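Questions People Ask Us About Robots and Housework

We get a lot of mail at Ollow about whether a machine is finally going to take over the chores. These are the questions that come up again and again, answered as plainly as we can manage (which, fair warning, is not always very briefly!).

Can I buy a robot that cleans my whole house?

Not yet, I'm sorry to say. You can buy very good machines that do one thing, like vacuuming a floor or mowing a lawn, and plenty of us wouldn't give ours back. A machine that walks or rolls into a room, looks around and does whatever needs doing is still mostly a thing of labs and trials.

Why is picking up trash so hard? My five-year-old can do it.

Your five-year-old is a marvel, and I mean that. A snack wrapper never has the same shape twice. It crumples when you pinch it, it's shiny on one side, and it may be half in and half out of the wastebasket, so that lifting one piece drags another along with it. Then there's the basket itself, which is light and likes to scoot away across the carpet unless something holds on to the rim.
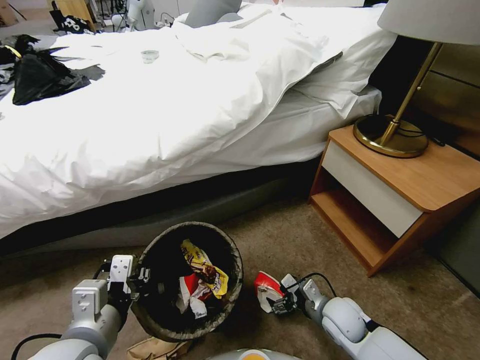 And picking up is only half of the job, because somebody has to decide what counts as trash in the first place. A crumpled plastic bag on a bed might be garbage, or it might have your clean socks in it. People settle that sort of thing in a second by knowing whose room it is. A robot has to be told, or it has to ask, and a robot that asks about everything gets tiresome by lunchtime.

Do two arms really help?

Very much, yes. One steadies while the other works, the same way you hold a jar to get the lid off. My colleague Saimi Suominen at Memengate likes to say she'd take two clumsy arms over one graceful one, and I've come around to her view.

What about making the bed?

Oh, the duvet! Soft things that fold over on themselves are still slow going. In our February trial we logged 394 attempts at straightening one, and I'd have been happy to call 13 of them neat. My mother would have accepted fewer.

Are shop floors any further along?

They are, mostly where the parts are the same every time and the bins stay put. Sweeping up scraps around a workbench is a lot closer to the bedroom problem than people expect.

Should I wait before hiring a cleaner?

Please don't! Hire the cleaner, and write to us again in a few years.

Questions: Abilio Soler, Ollow reader mail | © Ollow | Updated 2025-11-30 | Back to top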